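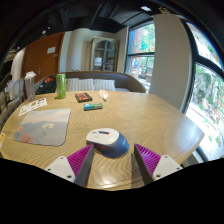 My corner for the afternoon, with the mouse and the dandelion pad.

I moved to Nirnosdale in March, and since then I do a big part of my work outside my flat. The flat has one small desk, and it stands beside the washing machine. So I pack my things in the morning and look for a table.

My favourite one has a bench behind it, brown and a little curved, with two striped cushions. I like this table for the wood. The grain goes in waves, and when I am stuck with a sentence I follow one line with my eyes until it disappears under something. Usually it disappears under my own mess, I must admit. I arrive with a laptop bag and good intentions, and after one hour there is a can, a cup, some wrapper and a piece of paper which I wanted to read and did not.

I promised to write something about the mouse, as Iestyn Foulkes asked me in the comments if I was still using a touchpad. No, I gave up. I translate manuals, mostly for kitchen equipment, and the last one from Kavadska had 315 pages. With the touchpad my wrist was hurting before lunch. The mouse is white on the top and dark blue below, and it has a small blue and red decoration which I would not have chosen, but now I am quite fond of it. I call it Podo. My sister says that a person who gives a name to a mouse should go out more, and I answer her that I am out, this is the whole point.

The pad is square, pale blue and grey, with a white flower like a dandelion. I know that many people do not use a pad any more. On a table with a shine the pointer sometimes jumps, at least mine does, and with the pad it is calm. I also like to have something soft under the hand.
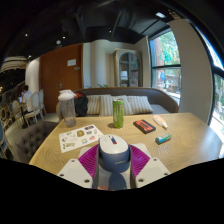 Then there are the stickers. I have a whole sheet of them and I have not used a single one. It is an old problem with me: as a child I kept my stickers in a drawer until the glue was dry. I take the sheet along and put it on the table, I look at it, I decide that the round brown and gold one would be nice on the laptop, and then I put it back in the bag. Maybe this summer.

What I would like to improve is the drinks. A bottle with a proper lid is much better near a keyboard than an open cup. I learned this in my old office at Pasaribu, where I poured tea over 60 printed pages, and they were not my pages.

Next week I start a new manual, for a bread oven. If somebody knows a good English word for the small door under the big door, please write to me.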